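Workshop Notes: The Cavby Gripper
June 29, 2024

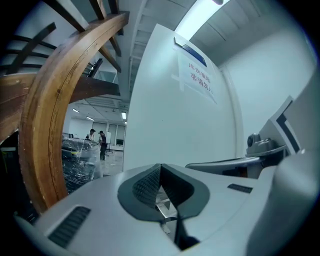 The second version of the Cavby hand-held gripper was completed in our shared workshop this month. Mieke Stevens revised the housing, and I was responsible for the jaw. The dark V-shaped insert has a knurled inner face, adopted after the smooth jaw made in May proved unsatisfactory with round stock. Vent slats are set into the gray body on the left side.

Two matters remain open. The linkage at the bottom of the notch is exposed to dust, and a cover is under consideration. Dariusz Tokarz has requested a further 15 test grips before the drawings are released to members.

Esben Thoroddsen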